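Workshop > Planning > Budgeting for a disassembly cell

How to budget for your first robot cell without lying to yourself

Start with the arm, since you will anyway. Write its price at the top of a sheet, then leave the rest of the page free. You'll need it.

1. List everything that touches the work. Gripper, fingers, fixture plate, wrist camera, cables. At Tudadthorpe our finger and fixture line came to $3,733 before we had opened a single computer, and the quote from Lukier had it down as "accessories."

2. Buy your practice parts in bulk. We got 20 scrap desktops in June and wished we'd bought more. Budget for the shelf, too.

3. Price the table. A slatted aluminum top costs more than a door on sawhorses, but you will move that fixture - and then move it again.

4. Get two quotes for integration. Barreto asked for 231 hours and Sumier for 272. Ask each what happens in the last 40, and watch who looks at their shoes.

5. Check reach and finger clearance on a real case before you sign. A drawing has no wires in it.

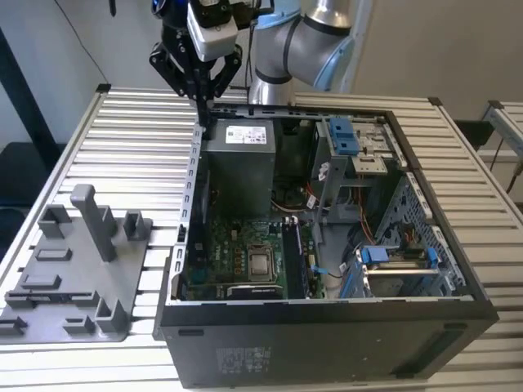
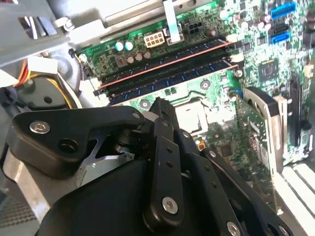

6. Hold back a tenth of the total for spares. Fingertips go first. Put the money under a dull name like "consumables" so it survives the meeting.

7. Add training time. Somebody has to learn the pendant, and they'll still want to be paid that week.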